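Bindley Sewing and Swap Group, minutes of the November get-together
Typed up by Hường, who had the notebook this time

Present: me (Hường Đoàn), Thư Hầu, Tín Tô, Quyên Từ, and Ngân Trương from ten past seven. Kiều sent her apologies and a tin of ginger cookies, so she is forgiven.

We started at 7 pm, or anyway the kettle did. Thư chaired because she had the agenda on her phone and the rest of us had left ours at home.

1. Last month's minutes

Agreed, with one fix. I wrote that Tín would bring back the cutting mat. Tín says he brought it back in the summer and it's under the big shelf. We looked and it's under the big shelf. Sorry, Tín!

2. Money

Quyên read out the numbers. We had 2,486 dollars at the start of the season and we have 1,574 now. The big chunk was the secondhand overlocker and its service, which we all voted for, so no gasps please. Thread and needles were the rest, plus the hall at Istorbridge for the spring swap (paid up front, which got us the bigger room with the good windows). Quyên wants receipts in the envelope by the end of each month, with your name written on the back. I had two in my coat pocket and handed them over right there, feeling very virtuous.

Ngân asked if we could put the dues up a little. We talked about it for a while and left them where they are until spring.

3. Bags for the swap

This took up most of the evening and I enjoyed it the most, so you're getting the long version.

The plan is still to have fabric bags at the door for people to carry their swaps home in, in place of the paper ones that split all over the parking lot last year. We want 80 ready for the day. Thư has been through the donation boxes and pulled out anything thin and light that won't do for clothes. She says there's plenty, but a lot of it slides around under the machine foot and you need pins, more pins, and patience.

We had the citrus bag out on the table, the thin pale aqua one with orange slices and kiwi-looking slices all over it and the little handwriting in between. I love it. I'd have curtains in it. It's a bit see-through, so you'd want to think about what you carry in it, but for a couple of T-shirts and a scarf it would be lovely.

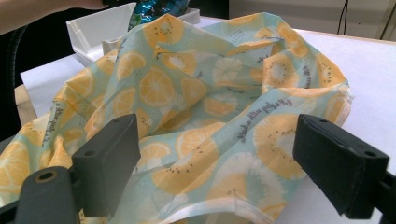 Tín said he couldn't get past the writing, and what does "Let's play with a bottle" even mean on a fruit bag, but if the swap people get a laugh out of it then he's for it. Quyên thought it meant lemonade. Ngân thought it was best left alone. I've put it down in the minutes as "unresolved" because I'd like to come back to it!

Back to the sensible part. Things we agreed on for the bags:

Thin fabric gets French seams, so there are no raw edges to fray. Thicker cotton can go through the overlocker.

Handles are cut on the straight grain. Thư was firm about this and showed us a stretched one from her own kitchen, which was now long enough to wear as a sash.

One size only. Tín had a second, smaller pattern and it's a very nice pattern, and he'll keep it for the holiday table.

Press before you fold. I know. I don't like ironing either. But a heap of crumpled bags by the door looks like the lost and found, and Quyên has offered to bring her travel iron for anyone who "forgets."

Ngân asked if we should sew a label in. The woven ones from Cesora come to more than she thought, 440 dollars for the quantity they wanted us to order, and there was a bit of a silence after she said it. We're going to try a rubber stamp and fabric ink on scraps first. Ngân has the ink, I have the scraps (I have so many scraps).

4. The cupboard

We had a go at the cupboard last month and it's already gone back to its old ways. Zippers are in with the elastic, and someone has put a whole bolt of lining in sideways so the left door won't shut. Thư proposed that we each take one shelf and leave the other shelves alone. I got buttons. I'm thrilled, I've wanted buttons for years.

Tín has patterns, Quyên has thread, Ngân has anything with elastic in it, and Thư is taking the bottom shelf, where the things live that don't have a name. Kiều wasn't here so she got zippers. Somebody please tell her kindly.

5. Teaching night

Quyên would like to run a beginners' evening after the holidays, drawstring bags to start with, four people at a time so that everyone gets a machine. We all said yes. Thư will write something for the noticeboard and I'll check the spelling, and then Thư will check mine.

Tín wondered about asking people to bring their own fabric. Ngân said beginners always bring velvet. We'll supply the fabric.

6. Anything else

The blue extension cord has gone missing. If you have it, put it back on the hook and we'll say no more.

Thư's good shears are for fabric only. There's a ribbon tied on the handle now. She found a bit of sticky tape on the blade and I've never seen her so quiet.

Ngân is collecting jars with lids for the buttons, small ones, labels soaked off. (I asked her to. See item 4.)

To do before next time

Thư: noticeboard text, and cut a first batch of handles
Tín: trace the bag pattern onto card so we've got two copies
Quyên: receipts, and find out if we can get into the hall at Istorbridge the evening before
Ngân: stamp and ink test, jars
Me: scraps to Ngân, buttons, and these minutes, so that's one crossed off
Kiều: zippers

We finished at 8:50 and the cookies finished well before that. Next meeting is at Ngân's, same time, and she says please park on the street and leave the driveway for her neighbor.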